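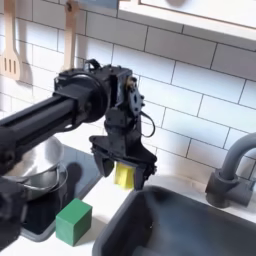 Food & Drink > Reviews > Meal Kits

Nnaji dinner kit for two, reviewed

2 comments

Nnaji is the small dining room on the hill side of Gonddale that does West African cooking with a short menu and not many tables. I have eaten there a few times and liked it, mostly for the jollof rice and the pepper soup. In January they started selling a boxed dinner kit to cook at home. It costs $40, feeds two, and you pick it up at the side door after 4 p.m. I paid for mine.

There is only one version of the kit at the moment. You get jollof rice with braised chicken, a side of fried plantain, and a small cabbage salad. A vegetarian box is supposed to be coming, but the woman who handed me mine didn't know when.

What you get

The box holds seven packets, each with a number on it, and a folded instruction card. The chicken comes already braised and chilled, so you are only reheating it. The rice is raw and the tomato and pepper base is in a pouch. The plantains are whole and in their skins, which I was glad to see, as I had expected them to be sliced and turning gray. The salad is shredded but the dressing is kept apart.

You supply oil, salt and water. You also need a heavy pot with a tight lid, a skillet, and a baking dish for the chicken. The card doesn't mention the baking dish until the step where you use it. Read the whole thing first.

The stock in the kit is a thick concentrate that you thin with hot water. It smelled of thyme and curry powder and a little smoked fish. If you don't eat fish, ask before you buy, as the packet label just says "stock."
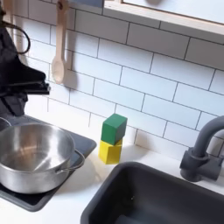

Cooking it

The card is written by somebody who cooks well and forgets that other people don't. "Fry the base until the oil comes up" is correct, but a first-timer would want to know that this takes a while and that the base will spit. I kept the heat at medium and stirred it often, and it darkened nicely without catching.

After that it goes quickly. The rice goes in, you stir it to coat, you add the thinned stock, and the lid goes on. I checked it when the card told me to and the grains on top were still hard in the middle, so I added a splash of water, put the lid back and gave it longer. That fixed it. My stove runs low on its smallest burner and that may be all it was.

The plantains were the weak part of the box. One was ripe, with black patches on the skin, and fried up sweet and brown at the edges. The other was still firm and mostly yellow and it came out starchy. I ate it, but it wasn't the same dish. If yours feel hard, leave them out on the counter for a day or so and cook the rest without them.

The chicken heated through in the oven, covered, with no trouble at all. Uncover it at the end if you want some color on the skin.

How it tastes

The rice is very good. It isn't quite what they serve in the dining room, where it has more smoke to it, but it is better than what I make from scratch and it took me less effort. The heat is moderate. There is a little packet of ground chile on the side and I used half of it. The bottom of the pot had a thin crust that we scraped up and fought over.

The chicken was tender and well seasoned, perhaps a bit salty once the sauce had reduced. I would hold off on adding any salt of your own until you've tasted the two together. The salad is fine. It's cabbage and carrot with a sharp, creamy dressing, and it does its job next to the rice.

Portions are generous on rice and just enough on chicken. We had rice left for lunch and no meat to go with it.

Against the other local kits

The obvious comparison is the Pallura pasta box, sold at the grocery on the main road. That one is easier and you can have it on the table sooner, but it tastes like something I could have put together myself. Drarkier, the bistro down by the station, does a short rib kit that is excellent and arrives almost fully cooked - you are paying for somebody else's work there, and the price shows it. Nnaji's sits between them. You do some real cooking and you get a meal with some character.

Would I buy it again?

Yes, though I'd squeeze the plantains before leaving. The card could use a rewrite, and I'd like to see the fish listed on the stock packet. For a night in when you have the time to stand at the stove, it is good value. If you want dinner with no thought, eat at the restaurant or get takeout, which they also do until 9 p.m.

Order by phone the day before. They do run out.

Comments (2)
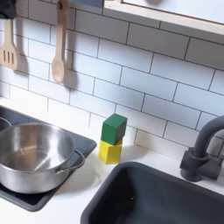 Dzintra Zariņš: We had the same trouble with the rice being hard on top. I put a sheet of foil under the lid the second time I made it and it steamed through with no extra water. Both our plantains were ripe, so you may have been unlucky. Agree about the salt.

Reply from the author: Thanks, I'll try the foil. My lid is a bit loose.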